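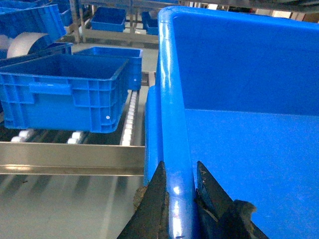 Going to the Fosetti open day in Betudton with two kids - what should we try to see?

posted by plumcove_dad

Hi all! Fosetti is opening up its tote handling hall in Betudton again this February and I managed to get us into the 2 p.m. group. I'm bringing my daughter, who is ten and builds things out of cardboard all weekend, and my son, who is seven and mostly wants to see something move fast.

I've never been inside a place like this. The confirmation says the visit has a 25 minute live demo of robots working with crates, then a walk along the conveyors, then time to ask questions. It doesn't say much else.

So, for anyone who went last time: where do you stand to see the good stuff? Is the demo interesting for a seven year old, or is it a lot of talk? And what should I tell my daughter to look for? She'll want to know how the robot holds on to a bin, and I have no idea. I do office work and the most automated thing I own is a rice cooker.

Also, is there parking, or should we take the bus?

tidewrack

Oh, you are going to have such a good time. We went last year with my nephew and I still bring it up at dinner.

First, where to stand. When they let your group in, people drift toward the big screen by the entrance, which shows a cartoon map of the hall. Skip it, you can look at it on the way out. Go left along the yellow line until you reach the conveyor with the plain metal rail along the front. Kids can get right up to the barrier there, and it's the right height for a seven year old.

Second, the holding-on part, because your daughter is asking exactly the right thing. I expected suction cups or some kind of big scoop. It's much simpler. The gripper has two black fingers, and it puts one on the outside of the bin's rim and the other on the inside, then squeezes. It's how you'd carry a dishpan with one hand if you were being careful. The rims on the big blue bins are thick and rounded, and the guide told us the rim is what the robot is taught to find. After that you can't stop watching for it. Ask her to look at the fingers themselves too - the ones in use have scuffs on them, and my nephew thought that was the best thing he saw all day, a robot with a bit of wear on its hands.

Third, the rollers. I could have stayed there an hour.
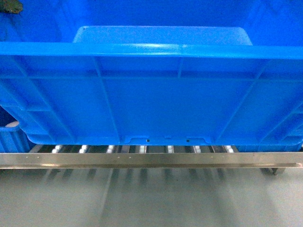
My own favorite part of the visit was the pause before each move, and I'd tell your son to watch for that even though he wants speed. The arm comes over, stops, seems to think about it, and then goes in. While you wait, get down to his height and look into the gap between the bottom of the big crate and the rail. You can see short bits of shiny metal roller in there, and the crate is just sitting on top of them. Our guide let the kids push a spare crate along a demo track with one finger, and that's when it clicked for my nephew why the robot doesn't have to do all the lifting. Then look at the front of the crate, at all those slanted ribs. Your cardboard builder will have opinions about them! Mine is that she should go home and try gluing diagonal strips on a box and then lean on it.

Demo is not too much talk. There's a short intro, then it runs, and the guide explains over it. The robot did miss a rim once in our session and had to back off and try again, and the whole crowd went "ohhh" and then cheered when it got it. It was better than if it had been perfect, I think.

Parking I can't help with, we got a ride.

rollaway_k

Bus. Take the 166 from the station, it stops across from the gate. There is a lot but it fills up and then they send you to the garden center.

Demo is good. Bring a sweater, the hall is cold in February.

marshlight

I went with a school group as a parent helper, so I got the daytime version, and it may be run a little differently from yours. A few things to add to what tidewrack wrote, which matches what I remember.

Sign-in takes longer than you think. There were 166 people on the list the day we were there, split into groups, and everyone has to get a sticker and show closed shoes. No sandals, no Crocs. One boy in our class had to borrow shoes from the front desk and they were enormous on him.

Questions: the staff really like them, and they answer kids properly. The best ones from our class were

- What does it do if the bin is the wrong way around?
- Can it tell if there's something in the bin before it picks it up?
- Why are the crates all blue?
- Who turns it off at night?

I'm not going to give you the answers because hearing them in the hall is half the fun, except that the blue one got a big laugh and "because that's what we ordered" from the engineer.

One more for your daughter. Have her compare the big smooth-sided bins with the smaller crates that have the grid pattern and a handle slot. I asked whether the robot has to hold them differently and got a long, happy answer with a lot of hand waving. Some of it went over my head. I think the point was that the fingers need a clean bit of rim and enough room to get one of them down inside, so a crate filled to the top is harder for it than an empty one. Somebody correct me if I have that wrong, please.

There is also a corner run by Shehu, the outfit that makes the training software, where you drive a tiny arm with a joystick and try to pick up a sponge. Line was long when we arrived and there was no line at all at the end. Go at the end. It is SO much harder than it looks, and I say that as someone who was beaten by a second grader.

Snacks are not allowed past the sticker desk, so feed the seven year old first.

Comments

plumcove_dad: This is fantastic, thank you! Read the finger part out loud and my daughter has already made a gripper out of two rulers and a clothespin. It can pick up a cereal bowl, sort of. Taking the bus.

tidewrack: Rulers and a clothespin, I love her. Put some rubber bands around the tips.

hobb_n_hollow: marshlight, that's how I understood it too. My cousin works with the Griltance arms at another site and says full crates are where they spend most of their time.

rollaway_k: bus is every half hour after lunch btw, check the board

sundry_pete: Is it OK for strollers? We have the 2 p.m. slot too.

marshlight: Strollers stay at the desk, but they'll lend you a carrier if you ask early.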